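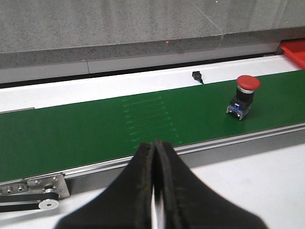 About Us

Hi, and welcome to Limel! I'm Sabina, and I run this place with my husband Casimiro, in what used to be a shoe repair shop. We buy, sort, clean and sell secondhand building bricks and other construction toys, mostly by the piece and by the scoop. If you're missing one gray hinge or the left door of a fire truck, you're our kind of person.

How it started

I blame my nephew. When he was eight he wanted to build a lighthouse taller than his little sister, and he ran out of white bricks at the level of her chin. I went looking for more, and every place I found either sold whole boxed sets or wanted more for shipping than the bricks cost. So I bought a mixed lot at a garage sale, 40 dollars for two laundry tubs, and sat on the living room floor for a weekend picking out the white ones.

The lighthouse got built (it leaned a bit). I still had the tubs, minus the white, and it seemed silly to leave them sitting there, so I sorted the rest too. Then I bought another lot. By the following April, Casimiro couldn't get to his side of the closet, and he very kindly asked whether I'd thought about selling any of it.

We took a table at a school fair. I'd packed everything into sandwich bags by color, which was a mistake! Kids don't want a bag of red. They want wheels, windows, wings, the little clear round pieces that look like headlights, and they want to dig for them. After an hour I tipped the lot into baking trays and let people fill a paper cup for a flat price. We sold out before lunch, and I've been selling by the cup ever since.

Who we are

Casimiro Vidal does the books, the website and anything that needs a ladder. He worked in a print shop for years and he's the reason our labels are so nice. He isn't much of a builder, but he's very good at remembering which drawer something is in, and I'm not, so it works out.

Anwara Wanigasekara came in as a customer looking for train track and now handles all our online orders. She has strong feelings about track. If you write to us with a question about curves, switches or crossings, you'll get a long answer from Anwara, and sometimes a drawing.

Stamatia Fragkou teaches our Thursday build club, which is open to ages seven and up, grown-ups included. She picks a theme, puts out the trays and mostly stays out of the way. The last few have been bridges, things with one wheel, and a hotel for a frog. I loved the frog hotels so much that a couple of them are still in the window.

And then there's me. I do the buying and a lot of the washing, and I'm usually the one behind the counter on weekends.

What we sell

Loose pieces, first and foremost. The big wall at the back has 310 drawers, sorted by shape and then by color, and you're welcome to open any of them. Cups come in small and large. You can mix whatever you like in a cup, except for figures and motors, which we price one at a time.

We also carry complete used sets, checked against the instructions before they go on the shelf. If a set is short a piece or has a swap in it, that's written on the tag. Our Plelliria shelf is for marble run parts, and the Sokol shelf is wooden blocks and ramps for smaller hands. Both are near the front, next to the armchair.

Selling or trading with us

Yes, we buy! Bring in whatever you've got, in whatever state. You don't need to sort it or wash it, but please do take out the crayons, coins and pet hair if you can. We pay by weight for mixed lots and offer a bit more in store credit than in cash. For anything over 50 pounds, send us a note first so I can clear some floor.

We can't take pieces that have been glued or painted, or ones with teeth marks. I know. Dogs love them.

Visiting

We're open from ten in the morning until six, and closed on Mondays. There's a step at the door and a ramp behind the counter, so knock on the glass and one of us will bring it out. Parking is easier on the side street by the bakery.

Build club costs nothing, but there are only so many chairs, so please sign up with Stamatia by email or on the clipboard by the register. If you're after one odd piece, send a photo or a part number and we'll go look in the drawers for you.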